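Ledano Leisure and Spa
Vacancies: Laundry and Linen Assistant (part time, 2 posts)

Ledano runs the swimming pool, steam rooms and guest house on Orellana Road. We are looking for two people to join the linen team from February. One post covers mornings and the other covers evenings. Both are permanent after a trial period.

The linen room serves the pool changing rooms, the treatment rooms and the guest house upstairs. In a normal week we get through 2,000 towels, plus robes, bath mats and bedding. Most of the work is done standing up.
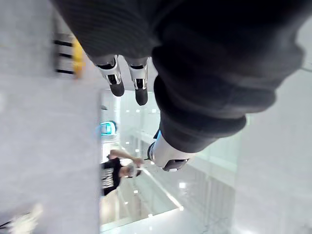 What you will do

Sort used linen by type and colour, and check it for stains and tears
Load and empty the washers and dryers
Fold towels to the house pattern and restock the shelves on each floor
Put aside anything that needs mending and write it in the repairs book
Take deliveries from Muvska, our linen supplier, and check them against the docket
Keep the linen room floor and sinks clean

The evening post also includes locking up the store and setting the first wash for the morning team.

What we are looking for

You do not need to have worked in a laundry before. You should be able to follow a written list, lift a full bag with help, and turn up on time. Some experience in a hotel, care home or shop would be useful -- so would basic sewing. You will need enough English to read care labels and safety sheets.

Towels come in several colours and are kept apart in the wash. Each new starter spends the first shifts with Shiyu Luo, the linen supervisor, learning the sorting and folding.

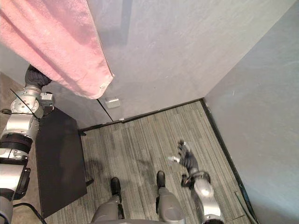 Pink towel, with the label at the lower corner.

Hours and pay

Each post is 20 hours a week, including alternate weekends. Mornings start at 6.30 and evenings finish at 10. Pay is by the hour and is reviewed every year. You will get paid holiday, a uniform, a meal on shift and free use of the pool outside busy times. The 704 bus stops at the Flernov Street corner, and there is a locked bike shed behind the building.

How to apply

Pick up a form at reception or write to Elaheh Talebi, Staff Office, Ledano, Orellana Road. Please say which post you want -- or both, if you don't mind which -- and give the names of two people we can ask for a reference. Interviews will be held on site and include a short look round the linen room.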